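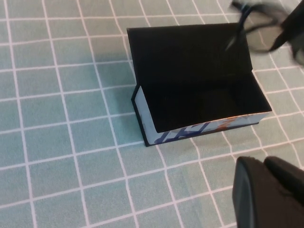

Wrist view, glasses-into-case task, open case on the grid cloth. Second gripper upper right.

Forum: Bench Practice > Bimanual tasks
Thread: Blur limits and start state for the glasses task

fistero_bench
Tue 21 December
I am rewriting our acceptance rules for wrist video and want comments before they are fixed. Draft as it stands:
1. Case open and empty before the glasses move.
2. Lid upright, no finger resting on it.
3. Episode rejected if the held object is blurred in more than 5 consecutive frames.
The still at the top would count against rule 3. The case edges are fine, but the glasses and the far finger are doubled.

kelvin_drop
Rule 3 is too strict. The wrist camera looks at the case, and the case is sharp. The blur is on whatever the other arm is carrying. You should judge that from the other arm's camera or the overhead view, if you have one.

osman_cell2
Disagree. At Osman we allowed it for a while and reviewers could no longer agree on when the grasp changed. Some marked it early, some late. We now cap transfer speed at 60 percent of the teleop default and reject on blur in any view.

kelvin_drop
A speed cap changes the behavior you are recording. Shorter exposure and more light does not.

osman_cell2
It also adds noise on a matte black lining like that one. We tried it in August. The inside corners of the case went to mush, and those are the corners the policy needs.

fistero_bench
Lighting is fixed on our side, shared with the Burgate cell. What I can change is the speed, the limit, or which view the limit applies to.

t_pallet
Separate point. Your rule 2 says "upright" and gives no tolerance. The lid in that still leans back a little. Is that a pass? Two reviewers will read it two ways. Stalitz procedure gives 10 degrees either side of vertical and a printed gauge.

fistero_bench
It passes here, but you are right that the text does not say so. I will put a number in.

t_pallet
Also state how flat the cloth has to be. The grid lines ripple at lower right, near the close fingers. If anyone uses the grid to check camera pose, that corner is no good to them.

kelvin_drop
We clip the cloth and leave the grid out of calibration altogether. A board is better.

osman_cell2
Agreed on the board.

fistero_bench
Revised rule 3: limit raised to 11 frames in the wrist view facing the case, kept at 5 in the carrying arm's view. Speed cap left open. Cloth goes in as rule 4.

osman_cell2
I would still reject at 5 in both.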